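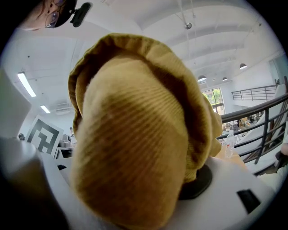
FOR RELEASE JULY

Sartori adds two oat cookie mixes, out now

Brown butter pecan and plain old cinnamon. Both from the Sartori test kitchen in Ostside. Add an egg and a stick of butter, thats it. Each 500 gram bag makes two trays. Four stores to start, more in the fall. Samples for press on request, ask for Giorgia Benedetti. 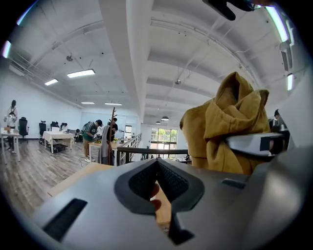
Rosalba Melis calls the cinnamon "the one my kids finish first" and says to pull the tray while the middles still look soft. Recipe card inside evry bag.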